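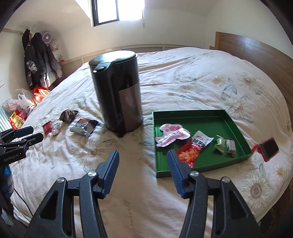
*2 min read*

**Guest room inspection, Plinau House, Room 5**
Date: October 25, 2018
Form: Lernis 837, short version

Result codes: P = pass, F = fail, R = recheck

| Item | Result | Comment |
|---|---|---|
| Smoke alarm, test button | P | Sounds at first press. |
| Smoke alarm, date on housing | R | Label painted over. Replace unit if date can't be read. |
| Door closes and latches | F | Latch misses strike plate. Adjust lower hinge before refitting plate. |
| Window opens fully | P | Stiff for the last part of travel. |
| Window restrictor | P | |
| Outlets, polarity and ground | P | Cletero plug-in tester, all outlets. |
| Outlet behind headboard | F | Cover plate cracked. |
| Bed frame bolts | P | Two tightened during inspection. |
| Bedding clear of heater | P | Quilt hem clears heater on the wall side. |
| Mattress seams | P | No signs of insects. |
| Heater thermostat | R | Set to 70, room reading still rising at end of visit. |
| Evacuation map posted | F | Old map. Shows the east stairs, closed since the remodel. |
| Hallway light level | P | Almost 200 lux at the door. |

**Comments**

The door is the only item that stops the room from being let. A fire door that doesn't latch is a fail whatever its rating label says.

New maps are on order from Giáp Print. Until they arrive, tape the corrected floor sketch over the old one.

Thermostat: repeat in November with the hallway door shut. Log start and end readings on the back of this form.

Cover plate: stock item, ivory, single gang.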